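**Old Dell tower, socket out in the open - what would you put in it?**

**grimdale_tim** - 05/08/2018

Right, I'm far too excited about this so bear with me. Picked up a Dell tower from the recycling place in Riltunville for 32 quid, no processor, no memory, and I've decided it's going to be my winter machine for the workshop (music, manuals, a bit of drawing). I've never done a CPU from scratch before, only swapped drives and cards, so I've been reading everything I can find.

The inside is lovely! It's all laid out so you can get your hands in, and I love the blue plastic tabs on the drive bay. Why doesn't everyone do that?

Anyway, questions. Is there a trick to seating the chip, and should I take the power supply out first for more room?

**Clida**

Oh I love these old Dells. Leave the power supply where it is, you don't need the space. Lay the case on its side, side panel off, and work from above. Match the notches on the chip to the socket, lower it straight down, let go. No pushing! If it isn't sitting flat, lift it and look again.

**solder_and_tea**

Disagree with Clida about the power supply. I always pull mine. It's four screws and then there's no bundle of wires flopping over the board while you're trying to concentrate.

**Clida**

And then you've got every plug to trace back afterwards. For a first go? Leave it in and tuck the wires to one side.

**wakana_u**

Hello all, Wakana Ueda here, I do the repair bench on Sundays. Tower on its side, then the processor and the socket:
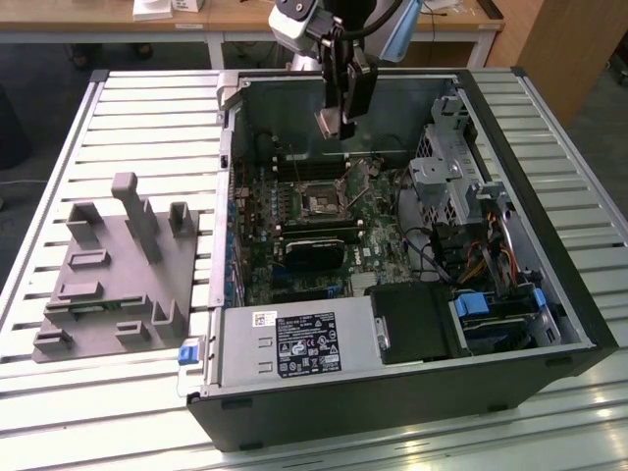
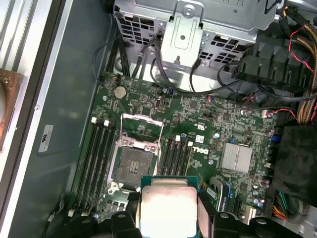
I'm with Clida, by the way. The supply sits well down out of the way on ours and the thick cables keep mostly to one side. What matters far more is doing the processor while the memory slots are still empty. You get so much more room for your fingers, and you can see the lever properly. Open the lever, swing the metal bracket right up, chip in, bracket down, lever down. The lever will feel stiffer than you expect the first time. Check the chip is flat before you close it and then don't be shy.

Also look at the pins with a torch first. Two minutes, and if one's bent you want to know before the chip goes anywhere near it.

**grimdale_tim**

Wakana this is brilliant, thank you!! I hadn't thought about leaving the memory till after. I had it down as the first job, no idea why.

Torch is a good shout. I went over mine just now and the pins look straight to me, all of them, but I'll get my daughter to look too as her eyes are 30 years younger.

**Hellström**

Nobody has asked which board it is. Before you buy a chip, get the board number and check what it supports. Same socket doesn't mean it'll start. I've got 3 processors in a drawer that taught me that.

**grimdale_tim**

Ah. Good point. Where do I find the number?

**Hellström**

Printed on the board somewhere, usually, or go by the service tag on the outside of the case. And update the BIOS if you can borrow an older chip to do it with.

**solder_and_tea**

Fresh paste too, and only a blob. I still say take the supply out, you can at least get the dust out from behind it.

**Clida**

You can get dust out with a brush and some patience :)

**grimdale_tim**

Service tag found, it was under a sticker. Going to look up the board tonight and order 2 sticks of memory while I'm at it. Supply is staying in for now, sorry solder! Will post when I've got the chip.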